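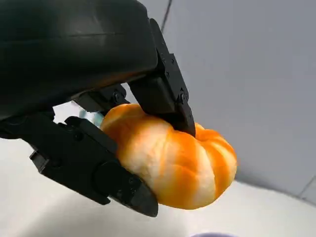
剥了皮的橘子最难伺候：访Pemham夹取单元的维护员

周六下午去的，人家正赶着换班，站着聊了大半个钟头，录音里一半是空压机的声音。下面按录音整理，顺序有调整，口语留着。

受访的这位在Pemham的试验间管一台机械手，从装机到擦手指都是他。不愿意写名字，那就不写。手是Norken的，黑色，多指；臂和控制柜是Cerus供的；备件走Moynihan。三家的东西凑一个单元，接口的事儿他一提就叹气。

先问为什么拿橘子试。

“便宜，软，楼下就有。”他说，“带皮的好抓，闭着眼抓。剥了皮就是另一回事，一瓣一瓣的，中间那层白筋滑不滑要看个儿。上面那根手指往下一压，指尖正好落在瓣上，会陷进去一点。陷一点可以，再多就出汁了。”

出汁怎么办？

“停机，擦。汁进了关节，第二天就发粘，动作慢半拍，你还以为是程序的毛病。我为这个查过两天参数。白查。”

装手

手腕法兰六颗螺丝，对角上，分两遍拧。他特别强调第二遍。“第一遍只是贴上，别使劲。有人图快一次拧死，手是歪的，歪得眼睛看不出来，抓硬东西也没事，一抓软的就偏，总有一根手指先到。先到的那根就把东西推跑了。”

线从哪边走也有讲究。他的做法是让手腕先空转一遍，转到两头极限，看线有没有绷，再扎带。扎带不要扎太紧，留一指宽。这条他写在柜门里面，贴了胶带，字已经糊了。

“说明书上线是走外侧的，我们这儿走外侧会刮到围栏，改了里侧。改完要记下来，不记下次换人又给你改回去。”

归零

每次断电重来都要归零。手全张开，等，再全合上，什么都不夹。他说看的是几根手指合拢的先后，听的是声音。“有一声轻的咔，正常。两声，就去看铰链那儿的小螺丝。”

螺丝松是常有的事。指节侧板上的小黑螺丝，个头小，掉了在地上根本找不着。他的办法是备一盒，开工前拿手摸一遍，松了就上一点螺纹胶，一点点，多了下回拆不开。问多久查一次，他说开工前，每次。又补一句：“忙起来也漏过，漏了就出事，你说气不气人。”

十月份出过一回。下面托着的那根手指，中段关节的螺丝退出来一截，卡住隔壁那片板，手指弯到一半不动了。上面那根还在往下压。

“急停拍得快，东西还是烂了。手没坏。换了螺丝，关节转着有点涩，又拆开洗了一遍才顺。”

力怎么调

这一段他讲得最细，我记得最乱，尽量写清楚。

先调下面的，再调上面的。下面那根是托，位置到了就停住，力给小；上面那根才管压。中间短的那根他叫“挡”，主要防东西往里滚。三根一起加力是新手最爱犯的，结果就是捏扁。

“你就先让它托着，上面不动，看东西在下面稳不稳。稳了，上面再慢慢下来，碰到就停，退一丁点，再给力。每次只动一个数。动两个，好了也不知道是哪个好的。”

每次动一格，记一行。他翻本子给我看，编号写到879，后面几页还是空的。备注栏多半是“偏”“滑”“可”，有一行就写了个“唉”。

换一批果子要不要重调？

“要看。大小差得多就要重新来。瓣松的也要，松的那种一压就分家。我一般先抓三个试试，都行就不动了。”

清洁

不用酒精喷，用布蘸了擦。直接喷会流到铰链缝里，把里头的脂带走。指尖内侧、下方手指的斜面、螺丝头的凹槽，这三处最藏白筋，干了以后要拿软毛刷刷，用指甲抠会刮花。外壳随便擦擦就行，他说外壳脏点不影响干活，就是参观的人会嫌。

手套别戴棉的，掉毛。毛进了关节跟汁混一块儿，他比划了一下，没说完，表情挺难看的。

擦完空合十来下，再归零一次，才算收工。

上脂是另外一回事。Norken给的周期是2,000次开合，他嫌长，抓湿东西的时候提前上，一半就上。“人家那个数是按干的算的吧，我猜的，没问过。”脂用原厂那支，牙签挑一点抹在销子两头，合几下，溢出来的擦掉。试过别的牌子，天冷发硬，早上头几下动作跟没睡醒似得。

备件

Moynihan那边指尖来得快，关节组件慢，等过三个多星期。所以他架子上常年放2套指尖、一套关节。旧的不扔，拆下来的侧板还能当样板，新件来了先比一比孔位。

“比过一次不对，孔偏了，硬装也装得上，装上就别着劲。退了。”

问他交接班怎么交。一张纸，写三样：今天动了哪个数，换了哪个件，还有什么声音不对。最后一样他最看重。很多人不写，觉得声音没法写。“就写‘左边响’也行啊，总比不写强。”

聊到这儿有人在门口喊他，控制柜报警，手腕温度高。他过去看了一眼，说是风扇滤网，上周就该洗得，拆下来抖了抖，灰挺厚。装回去以前又问我还有没有要问的。

我问新来的人学这个，多久能自己上手。

“拆装一个礼拜。调力，一个月吧，看人。手重的慢。”他把滤网卡进去，按了两下复位，报警灯灭了，“螺丝先学会摸，别的后面再说。”

后来他归零，我收拾东西，录音到这里停的。柜门里那张走线的纸他答应重抄一份，抄好发来再补在文后。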